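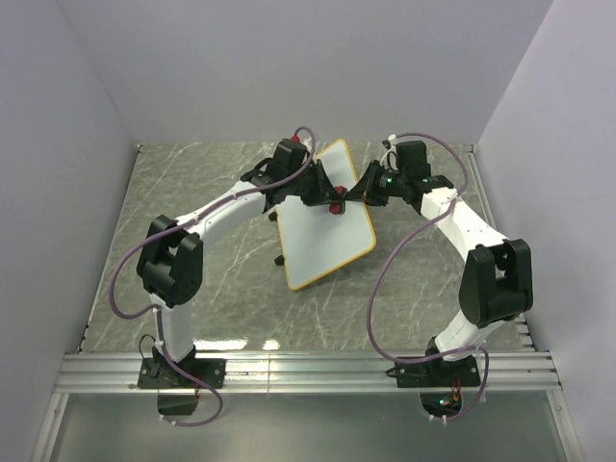 The white board with the yellow-orange edge, with a little red something over the middle.

Hi, and welcome to Lolleo! I'm Elínborg Kirkegaard, and I make and sell boards. Small ones, mostly. The kind you put on top of the table when the table is the wrong color or too bumpy, or when it's covered in last night's crumbs and you just want a clean pale patch to work on.

I started this because of beads. I used to mend necklaces for friends in the evenings, and my kitchen table has a dark grain with cracks in it, and every dark bead I ever dropped is probably still down there. So I cut myself a board. Then my sister-in-law wanted one for her stamps, and a guy at the model train club wanted one with rounder corners (he had caught his sleeve on mine twice, in one visit!), and by that May I had a folding table at a craft fair and a cash box I'd forgotten to put any change in.

The first batch was plain white all over, and I loved them, but people kept losing them. Put a white board on a pale countertop and you really can walk right past it. That's how we ended up with the colored edge. We tried green, which looked like a school cafeteria, and a blue I still kind of miss. The yellow-orange won, and it's been our edge ever since. It's thin on purpose. I don't want a picture frame around my work, I just want to see where the board stops.

The top stays blank. I get asked for grids and rulers a lot, and I understand, but I like a surface with nothing on it, where a tiny red part or a dropped screw is the only thing your eye can land on. If you need a grid, the folks over at Tornis make a nice one and I'm happy to send you their way.

There are 2 of us here full time now. I do the cutting and the emails. Villads Kárason does the edges, and he is much fussier than I am, so if yours is neat all the way around you can thank him. Heiðrún Hjaltadóttir comes in when we have a big order going out and somehow gets everything packed before lunch. Our shop is the back half of an old shoe repair place and it still smells like polish when it rains. We have 8 stools and I couldn't tell you why.

Last year we sent out up to 600 boards, which is a wild number to type! A lot of them go to people fixing watches and toys, and quite a few to teachers, and there's a quilter who buys one every time she visits her grandkids and leaves it there. We make them in a few sizes, and the longest side we can cut is 18 inches. Anything bigger than that won't fit on our saw table, so please don't be mad when I say no.

If your board gets scuffed, wipe it with a damp cloth and a drop of dish soap. Don't use the rough side of the sponge. If a corner gets dinged, write to me before you give up on it, because Villads can often sand it out and put a new edge on, and we only ask you to cover the postage.

You can order right here on the site, or come by and pick one off the shelf. The front door sticks, so give it a good push. I'm usually in the back with the radio on, and if I don't hear you, ring the bell by the register and I'll come out.

Elínborg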